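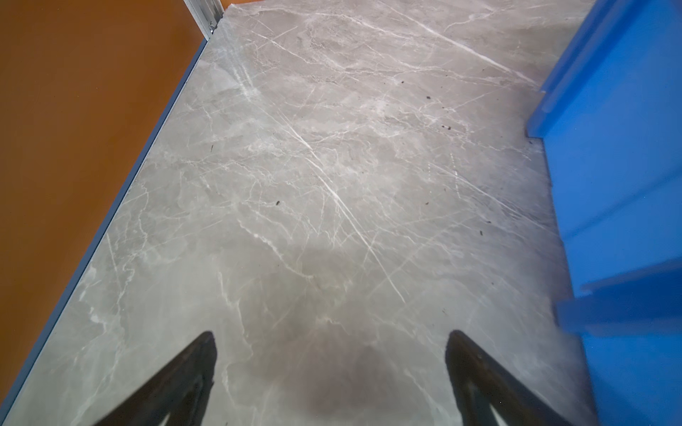

Gray marble with white veining

How to Use Your Dealership Reward Points Before They Slip Away

If you bought a car in the last few years, there is a good chance you are sitting on a little pile of dealer points and have forgotten all about them. I did exactly that! I found 855 points in my Vikmont account one August evening while I was hunting for something else entirely (the code for my radio, if you must know), and they paid for a good part of my next oil change. So let me walk you through how I found them and how I spent them, and you can do the same with a cup of coffee next to you.

I'll use Vikmont for the steps because it's the program my own dealer belongs to. Other programs put their buttons in other places, but the general path is pretty similar.

What to have handy

Your sales contract or your last service receipt, your VIN, and whatever email address you gave the dealer when you bought the car. That last one trips people up more than anything else. My friend Tainá Leite spent most of a lunch hour trying to log in with her work email, and the account was under one she'd had since college.

Step 1. Find your member number

Look at the top of your service receipt, near the customer name. On mine it sits right under the phone number and starts with a V. If you don't see it, call the service desk (the sales desk will just transfer you, and you'll get to hear the hold music twice) and ask them to look you up by VIN. Early afternoon is a nice quiet time to call, after the morning drop-offs and before everyone comes back for their cars.

Step 2. Set up your online account

Go to the member page, choose "I already have a number," and type it in without the dashes. You'll get an email with a link in it. The link is good for 30 minutes, so don't wander off and start dinner the way I did. If it expires, press "Send again" and use the newest email in your inbox.

Step 3. Check what posted and what didn't

Open "Activity" and compare it with your receipts. I was missing 2 visits, both from the Korketti Road location, which had only just joined the program. To claim a missing visit, press "Report a visit," enter the invoice number, and attach a photo or scan of the receipt. Mine showed up within the week, and I got a very pleasant note from Chia-hao Fung in member services.

Step 4. Decide what to spend them on

You can usually put points toward service, parts and accessories, or your next car. I lean toward service, as I know I'll need it anyway. Do look at the accessories page before you decide, though. Floor mats were a better deal than I expected, and a set of winter wipers is always welcome where I live.

Step 5. Tell them before the work starts

This is the big one! Points have to be applied when the service order is opened. When you hand over your keys, say "I'd like to use my points today" and ask the advisor to write it on the order. Odair Conceição, who has looked after my car for ages, says he can sometimes fix it afterward, but it means voiding the invoice and starting over, and the line behind you won't love that.

A few questions I get asked

Do the points move with the car if I sell it? With Vikmont they stay with the member, so you keep them. Check your own program's terms.

Can two people in one house combine points? Yes, as long as you share a mailing address. There's a short form for it under "Household."

Do points cover sales tax? Not at my dealer. Bring a card for the rest.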